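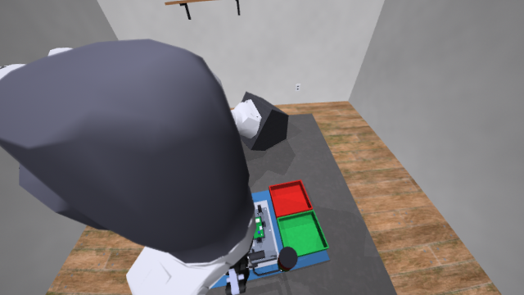 What does a preposition of place need after it? It needs a noun, a pronoun, or a noun phrase, and that word or phrase is called the object of the preposition.

## Unit 4 handout: Prepositional phrases

English Grammar for Writers
Instructor: Hiu-tung Wu

### 1. The basic pattern

A prepositional phrase starts with a preposition and ends with its object. Anything between the two describes the object.

- **under** the bridge
- **beside** an old stone wall
- **across** the very muddy field
- **with** them

Most prepositions are short: *at, by, for, from, in, of, on, to, up, with*. A few are made of more than one word: *because of, in front of, next to, out of*. Treat these as a single preposition when you mark a sentence.

When the object is a pronoun, use the object form. Write *between you and me*, *for her and us*. The error *between you and I* is common in speech, and it turned up in several of the October essays. If you are unsure, drop the other person and read the phrase again. *For I* sounds wrong, so *for Dana and I* is wrong too.

### 2. What the phrase does

A prepositional phrase works as an adjective or as an adverb.

**As an adjective**, it follows a noun and tells which one or what kind.

> The house **on the corner** is for sale.
> She read a book **about whales**.

**As an adverb**, it usually goes with a verb and tells where, when, how, or why.

> The ferry to Brendemis leaves **at noon**.
> They stayed home **because of the storm**.

The first of these sentences has both kinds. *To Brendemis* describes the ferry, and *at noon* tells when it leaves. Draw an arrow from each phrase to the word it describes. If you can't decide where the arrow goes, the reader may not be able to either (see section 4).

### 3. Subjects and verbs

The object of a preposition is never the subject of the sentence. This matters most when the object sits next to the verb and differs in number from the real subject.

> The **box** of old letters **is** in the attic.
> The **roads** through the valley **are** closed.

Cross out the phrase in pencil and check the verb against what is left. Do this for every sentence in Exercise A, including the ones that look easy.

There is an exception with words such as *some, all, most,* and *none*. Here the object does affect the verb: *Some of the soup is gone*, but *some of the apples are gone*.

### 4. Placement

Keep the phrase close to the word it describes.

> Unclear: Jerach found a letter from his uncle in the garage.

Was the letter found in the garage, or did the uncle write it there? Most readers will guess the first. Moving the phrase removes the guess:

> Clear: In the garage, Jerach found a letter from his uncle.

A short opening phrase often takes no comma. Use one if the phrase is long, if there are two phrases in a row, or if the sentence could be misread without it.

### 5. Ending a sentence with a preposition

This is acceptable in English. *Who did you travel with?* is normal, and *With whom did you travel?* is formal. Choose the one that fits the rest of the piece. What you should cut is the extra preposition that adds nothing — *Where is it at?* means the same as *Where is it?*

### Exercise A

Underline each prepositional phrase. Circle the subject and the verb.

1. The manager of both shops lives near Viketen.
2. A bag of oranges was left by the door.
3. During the meeting, none of the members spoke.
4. The keys to the cabinet are under the blue folder.
5. Most of the snow on the roof has melted.

### Exercise B

Write a paragraph of 15 sentences or fewer giving directions from your home to a place you visit often. Mark each phrase *adj.* or *adv.* in the margin. Bring two copies, one to trade and one to hand in.

Reading for next time: workbook pages 31 to 52, skipping the review questions.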